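## 4.2 Changing the finger pads on the hand-held gripper

Change both pads every 2,000 grasps, or sooner if a book slips during the check in step 6. Pads are sold in sets of two. Do not pair a new pad with a worn one.

**Caution:** Switch the gripper off before you touch the fingers. They can close without warning.

1. Open the fingers fully and switch off.
2. Pull each old pad away from its finger, starting at the tip.
3. Wipe the bare finger with a dry cloth. Do not use solvent.
4. Press the new pad on from the base upward until it sits flat.
5. Switch on, then open and close the fingers two times with nothing between them.

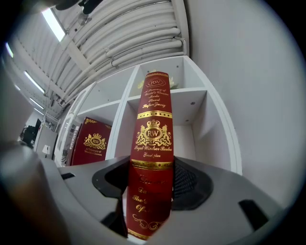

6. Grasp a hardcover book by its sides, spine toward the camera, and hold it upright for 27 seconds. Use a book you can spare — new pads sometimes mark cloth covers.
7. If the book turns or slides, reseat the pads and repeat step 6.
8. Write the date and the grasp count in the Letholm log.

**Note:** Pads from the January delivery are stiffer at first. Run step 5 again before you reject them.

If the fingers still meet unevenly, stop using the gripper and hand it to Aatos Karppinen for alignment (section 4.3).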